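Workshop notebook, textile repair and alteration
Wednesday, March 18, 2026
Subject: shrinkage allowance on denim hems, second round
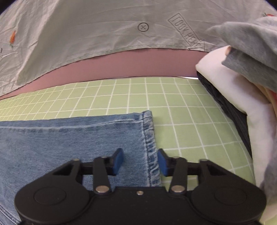

Ní Mhurchú has replied to the January entry and asks that the reply be copied in before any new figures are added. The objection is that the first round mixed two cloths under one heading. The Orton denim was bought as unwashed stock and the Vultusby denim had already been rinsed at the mill, so a single allowance for both would leave one hem short and the other long. Ní Mhurchú would also prefer that the hem be cut after the first wash in every case, and that the customer be told to expect a longer wait.

The first point is accepted. The two cloths are entered separately from today and the January average should no longer be used. The second point is noted but not adopted for the present. Washing before cutting ties up the machine for most of a morning, and the bench has not yet shown that it gives a better result on rinsed cloth.

Method. Strips were cut along the warp from each cloth, 19 from the Orton and the same from the Vultusby. Each strip was marked with two thread tacks, 400 mm apart, measured flat and without tension. Chalk was used in January and came off in the wash, so several of those strips had to be measured from the cut ends, which had frayed. Thread tacks are to be used in all later work. Strips were washed at 40 degrees on the ordinary cycle, line dried indoors overnight, pressed lightly without steam and measured again the following morning. The procedure was repeated for 4 washes.

Results, Orton cloth. Mean length between tacks after the first wash, 389 mm. After the second, 387 mm. After the third and fourth, 386 mm. Most of the movement is therefore in the first wash. One strip gave 381 mm and was measured twice. It came from beside the selvedge and has been kept in the envelope with the others, but marked.

Results, Vultusby cloth. Mean after the first wash, 398 mm. After the second, 397 mm, with no further change that the rule could show. The spread between strips was small.

For a finished inside leg of 800 mm, the Orton figures suggest an extra 28 mm or 29 mm in the cut length and the Vultusby figures 6 mm. The hem turning is additional. It is proposed that the bench should cut at 30 mm extra for Orton and 8 mm for Vultusby until the third round is complete. These allowances apply to new cloth only. A garment which the customer has worn and washed for some time should be hemmed to the pinned length.

Thread. Two hems were sewn on spare pieces of each cloth, one with the cotton thread from the general drawer and one with the Plarkska polyester. After four washes the polyester hem on the Orton cloth had a slight ripple along the stitch line. The cotton hem lay flatter. On the Vultusby cloth the two could not be told apart at arm's length. The stitch length was 3.5 mm throughout. A longer stitch may reduce the ripple and should be tried before the Plarkska thread is ruled out for this purpose.

Pressing. Colleagues are reminded that denim measured straight from the iron gives a false reading. On a spare strip of the Orton cloth the difference between the length on lifting the iron and the length one hour later was 2 mm. Pieces should be left flat for an hour before any figure is entered. The steel rule is to be used and the tape measure kept for fittings - the tape in the left-hand drawer has stretched and reads short against the rule by 3 mm over its first metre.

Stock. The Orton roll is down to 118 cm, which is enough for the third round if the strips are cut narrower. The Vultusby roll is adequate. Orders for more of either cloth should wait until the supplier has confirmed whether the next delivery will be rinsed or unwashed.

Outstanding
Weft shrinkage has not been measured on either cloth. It matters little for hems but will be needed for waistbands.
Repeat the Orton selvedge strips, at least three from each side of the roll.
Try the Plarkska thread at a 4 mm stitch.
Wash one made-up leg of each cloth with the hem already sewn, as Ní Mhurchú suggests, and compare it with the strips.
Replace the tape measure.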